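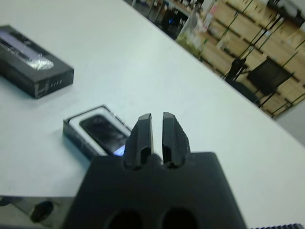
Section 3: Setting Up Your Troritz Tabletop Loom

Welcome to the fun part! By the end of this section you'll have a warped loom and, with a bit of luck, your first inch of cloth. Give yourself a free afternoon the first time through. It gets much quicker, and the second warp always goes on better than the first.

Before you start

Work on a flat table that doesn't wobble. You'll be leaning over it for a while, so pick one at a comfortable height and pull up a chair you like. Have these ready:

The loom, with both side frames bolted on (see Section 2)
The threading hook
The warping peg and its clamp
Two stick shuttles
Smooth cotton yarn for the warp
Scissors and a roll of heavy paper

Note: The Ancombe kit comes with a 40 cm heddle. If you bought the wider Davatari heddle, the steps are the same, but you'll need more yarn than the chart in the back allows for.

Warping the loom

1. Clamp the loom to the table edge with the back beam facing you. Tighten both clamps by hand until the loom stays put when you tug on it.

2. Clamp the warping peg to a second table, 183 cm from the back beam. That makes enough warp for a scarf, with some left over for fringe and practice.

3. Set the heddle in the neutral slot, the middle one of the three.

4. Tie your yarn to the back apron rod with a double knot. Leave the ball on the floor behind the loom so it can roll freely.

5. Pull a loop of yarn through the first slot with the hook, walk it over to the peg, and drop it on. Go back, pass the yarn around the apron rod, and pull the next loop through the next slot.

6. Keep going until you reach the width you want. For a first project, 70 loops is plenty. Put on some music, because this part is wonderfully repetitive!

Caution: Warp under tension pulls hard on the peg. Check the peg clamp every so often, and keep children and pets out of the path between the tables.

7. Cut the yarn and tie the end to the back apron rod. Slip the loops off the peg, hold them firmly in one hand, and cut through the end of the bundle.

8. Wind the warp onto the back beam, feeding in heavy paper as you turn. The paper should be a little wider than the warp. Stop when the loose ends hang just past the front beam.

Threading the holes

9. Each slot now holds two threads. Take one out and bring it through the hole to its right. Leave the other where it is. Work from one side to the other and look back over your threading before you tie on.

10. Tie the ends to the front apron rod in small bundles, starting in the center and moving outward. Pat the warp with a flat hand. It should feel springy and even all the way across.

Note: If one bundle feels soft, retie that one only. The Phelan brake holds the beams while you work, so there's no need to unwind anything.

11. Raise the heddle, pass a shuttle of scrap yarn through the opening, then lower the heddle and pass it back. After a few rows the gaps between bundles will close up and you can switch to your good yarn. Go on to Section 4 for edges and color changes.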